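Moving the choir to a new night

January
By A-yeong Seo

After 12 years of rehearsing in the hall at Masilela Street, our choir has had to shift its start time. The dance school needs the floor until seven, so we now sing from 7.30 and finish close to ten. I didn't think half an hour would matter much. It has, mostly for the altos, who lost two regulars to the last bus.

Jong-dae Baek took over as musical director in spring and his first decision was to cut the program. We used to carry 12 pieces at a time and know none of them well. Now we have 7, and two of those are rounds we could sing in our sleep.

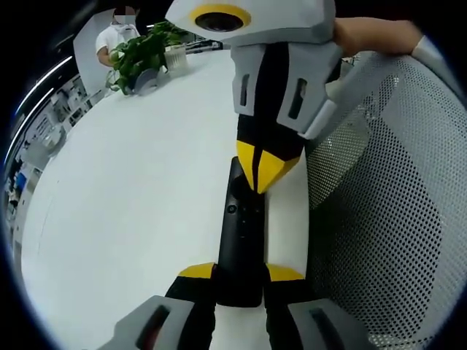
3 min read

The hardest is an unaccompanied setting in five parts. The second sopranos go flat at the key change — every single week — and pull the rest of us down with them. Jong-dae has started giving us the new chord on its own before we run the page. It helps a bit.

I've also been learning my line at home, humming it over the washing up and recording it on my phone. Hearing yourself back is unpleasant but I've found two wrong notes I'd been singing for months.

We have a concert at Kustthorpe in autumn, shared with the Allmont brass band. I'll put the program up once the order is settled. If you sing tenor and can get yourself home afterwards, please come along. There's no audition.

We use cookies to remember your preferences. By continuing to browse, you agree to our cookie policy.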